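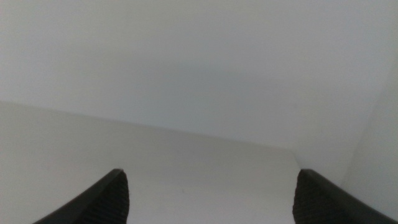
4. Lining and sealing a cabinet interior

Most cabinet failures we get called about start in a corner, and most of the sealants sold to prevent them do very little. Read this section before you buy anything, including our own Custitz liner. A plain, pale box interior like the one shown, with three bare surfaces meeting at a corner, is the easiest kind to line. It also hides a poor joint very well, so do not trust your eyes alone.

4.1 Empty the cabinet and take out any loose shelves.

4.2 Run a fingernail down each seam. If it catches, the joint is open, whatever the maker's sheet says about factory sealing.

4.3 Wipe the seams with a damp cloth and leave the door open overnight. The tube says one hour. We have never found one hour to be enough in January.

4.4 Cut the liner 4 mm short on each side. Sheets over 900 mm long tend to creep, so cut them in two.

4.5 Press from the corner outward. Do not use a heat gun, even on low.

NOTE: The "antibacterial" version costs more. Koen Koster, who wrote the first edition of this guide, could see no reason to pay for it in a linen cupboard, and neither can we.

CAUTION: Never seal over a damp patch. The sealant will hold for a season and the board behind it will keep swelling.

4.6 Wait until the next day before loading. The packaging promises 2000 door cycles without lifting. We do not know how that was tested, and when Yetunde Olatunji wrote to ask, she was sent another leaflet. Check the edges yourself after a month and press down any that have lifted.

For hinge adjustment, see section 5.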